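The arm at Costigan stopped with its wrist locked and a plush toy still in the grip. Marina Sfakianakis, who was running the picking trials, pressed the emergency stop and nothing happened for a moment.

"The button worked, but the signal went through the software first," she said. "It should cut the power directly."

The log showed 39 late stops in 600 picks. Vignesh Warrier rewired the circuit in March and trials began again at a lower speed.

"I'd want 1,000 clean picks before we turn it up," he said. "We're at 276."

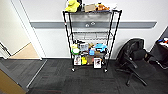
The shelving cart with toys and boxes at Costigan.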